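Budgeting for a second gripper arm: what do people forget to include?

Asked in Equipment and Purchasing
Tags: grippers, budget, small workshop, spares

We have one small arm for pick and place and want to add a second one after April, when the new budget starts. I have been asked to put a figure in by the end of next week. The arm itself is easy because Dritero have already quoted. What I can't work out is how much to allow for everything else.

What I have so far, in pounds:

Gripper with standard fingers, 581
Spare set of fingers and pads, 307
Cables and connectors, no idea
Table, we have one already

The parts we handle are small and light, nothing over the size of a child's building block. Is 600 on top of the arm and gripper a sensible amount for extras, or will I be going back to ask for more? I would much prefer to ask once.

Olga Mota

3 answers

Answer from lukness_bench (marked as helpful)

600 is tight but possible if you already own the table. The things we left out of our first budget were:

Wrist camera mount and a spare camera lead. The lead bends every time the wrist turns and it will go before anything else does. Buy two.

Finger pads. Your 307 looks like one set of fingers with pads. Ask Dritero whether they sell the pads separately, as you will get through far more pads than fingers.

Covering for the work surface. Something plain and dull is best. We had a shiny top at first and the camera picked up the ceiling lights in it.

Test blocks. Get a few in one strong colour, all the same size, and do your first month on those before you move to real parts. They cost next to nothing and you can compare one gripper with another fairly.

Delivery. Trekwood charged us 20 for a small box and a good deal more for the arm. Check whether it is in the quote.

I would also put a line in for time. It took us several days to get the second arm set up even though we had done it all before, and none of that was in the plan.

On finger width, don't order until you have tried your part in both sorts if you can. Narrow fingers get into tight spaces, wide ones are more forgiving when the part isn't quite where you expected. Two views from the wrist with a red test block in the grip:

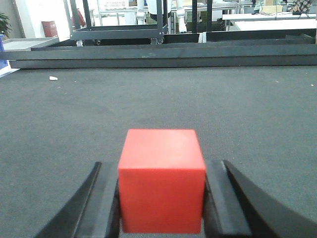
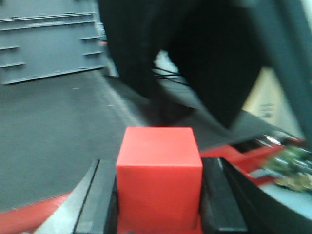 If your parts vary in size, find out the full opening of the jaws and take off a bit for clearance on each side. The opening on the data sheet is the most you can get, and you won't want to work at that. I'd settle this before you send the figure in, as changing the gripper later means new fingers too and there goes your 307 again.

Answer from pete_r

Magalhães do a kit with the gripper, leads and mount together. Might work out cheaper, I haven't priced it this year.

Answer from stores2

Agree with the first answer on leads. Two more points.

Check your table will take the second arm. Having a table is not the same as having space on it. Both arms need to reach their furthest point without meeting, and you still have to get in there yourself to pick up anything that has been dropped.

Also ask how long the quote stands. If it runs out before April you may be given a new price and your whole sum is wrong. We now add a little to every quoted line for this and nobody upstairs has ever queried it.

Comment from Olga Mota

Thank you all. The quote does run out in March so I have asked them to extend it. Delivery wasn't in it either. I am going to put two camera leads on the list and ask for the pads as a separate price.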